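The Stullholm folding sewing table

I make curtains and the odd set of cushion covers from my back bedroom, and I sell a small range of the kit I use myself. The Stullholm is the table I get asked for most. I bought my first one after years of crawling round the living room carpet with a mouthful of pins - my knees have never forgiven me - and I liked it so much I asked the makers if I could stock it.

It's a cutting table first and a sewing table second. You stand at it to mark out and cut, then drop the legs two notches and sit down with your machine. The legs have 4 height settings altogether, and I'm on the tall side so I cut on the very top one. My sister-in-law borrows mine and goes one down. The top wipes clean with a damp cloth, and tailor's chalk comes off it with no fuss, though I'd keep the iron well away. I scorched a corner of my first one in December when I was rushing to finish some door curtains, and I still put my tea mug over the mark so I don't have to look at it!

Folded up, it goes behind a wardrobe door or under most beds. It's not light, mind. I can manage it on my own on the flat, but I get help on the stairs.

What comes with it

The table, the leg clips, a drawstring bag for the clips (you will lose them otherwise) and the Netanetti side tray, which hooks on at either end and holds scissors, bobbins, a tape and whatever biscuit you've got on the go. Extra trays are £8 each. I have one at each end and wouldn't go back.

The Najjar cutting mat is sold separately. It's a lovely mat, the sort where the lines stay readable, but if you've already got one you're happy with, keep your money for fabric.

Price and delivery

£257 including delivery to mainland UK. It comes in one long flat box from the Droton warehouse, and they'll text you a time slot the evening before. If you live up a lot of steps, tell me in the order notes and I'll pass it on. You've got the usual right to send it back, only please keep the box, it's a pig to wrap without it.

Spare clips and feet are always in the cupboard here, so just drop me a line if one goes missing.

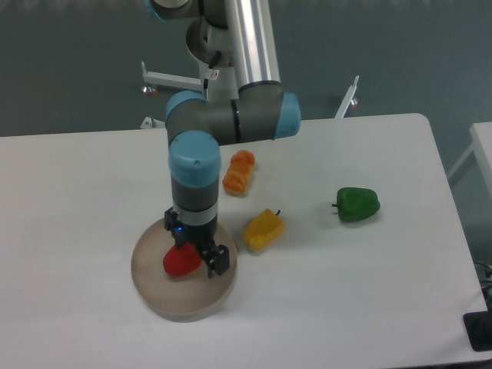
I'm also happy to talk through heights before you order. Measure from the floor to your bent elbow with your shoes on, send me the number, and I'll tell you which notch I'd start with. Do it in the shoes you really sew in, too - mine are slippers.

We use cookies to remember your basket. Accept | Settings
Contact | Delivery and returns | © Stullholm Tables shop | Back to top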